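We finally got the side channel at Gristencombe opened back up, so I want to write down how it went while I still remember the order of things.

For anyone who hasn't fished there, the Gristencombe stretch of the Olldale River has a long island in the middle of it. The main flow goes down the east side. The west side used to carry a good amount of water year round, and when I started fishing it you could find small cutthroat in there all summer. Then a flood moved a lot of gravel into the top of the channel, and after that it only ran in spring. By July it was a string of warm pools with fry stuck in them. Every summer a few of us went in with buckets and moved what we could back to the river.

The club had talked about it for years. The permit was the holdup. You can't take a shovel to a riverbed because you feel like it, and that's a good rule. Ours took two applications. The first was sent back over the access route, which crossed a wet meadow. The second went in by the old logging spur at Clullisside, a longer drive but on hard ground the whole way, and that one was approved in December with a work window in late summer.

Money came from the spring raffle, the fly swap, and a grant that covered the excavator. The total was a little over what we had set aside, mostly on account of the rock. We needed larger rock for the head of the channel than the site had, and it had to be trucked in from the Figueiredo pit. I had assumed rock was cheap. The rock is cheap. The trucking isn't.

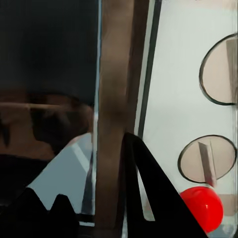 The excavator was on site for 3 days. The operator had done stream work before and it showed. He took the gravel plug down in thin layers and stopped whenever the water started to color up, which kept the silt curtain from getting overwhelmed. Most of the gravel went back in along the island bank. The bigger pieces we set aside for the riffle halfway down.

The hand work took longer. We had to place the smaller rock where the machine couldn't reach, and cut and stake willow along the west bank. We put in 410 willow stakes over two weekends. They are just live cuttings, thumb thick and a couple of feet long, sharpened on one end and pounded in until most of the stick is underground. Use a dead blow hammer if you have one. A regular hammer splits the tops, and a split top dries out. I brought a regular hammer the first weekend and a good share of the bad ones are probably mine.

A few notes on the log placement, in case another club is thinking about a project like this. We used whole trees with the root wads still on, blowdown from the slope above the spur. The root end faces upstream and the trunk is buried in the bank. The plan called for five and we placed four. The last tree was rotten through the middle, which we found out when the excavator picked it up. It's still lying by the turnaround and would make decent firewood for somebody with a saw and a truck.

The channel is now some 300 yards long from inlet to mouth. The first 40 yards are the part we worry about, where the gravel is going to try to pile up again. The inlet is set at an angle so high water should push most of it past. We'll know more after runoff.

I walked it again last month. There was water from top to bottom, over my boots at the riffle and about knee deep in the pool under the second log. I saw fry along the edge in three or four places. I couldn't tell you what kind. The willow looked dead to me, but it had dropped its leaves and I scratched a few with a thumbnail and they were green underneath.

If you go out there, please park at the Clullisside turnaround and leave the meadow alone. The side channel is closed to fishing until the club says otherwise, and there's a sign at both ends. The main river is open under the normal rules and has been fishing fine on small dark nymphs from midmorning on. The trail down from the spur is steep near the bottom and one of the log steps is loose, so watch your footing with waders on.

Next job is watering the stakes if we get a dry May. I'll post the dates when I have them. Bring your own bucket, the club ones mostly have holes.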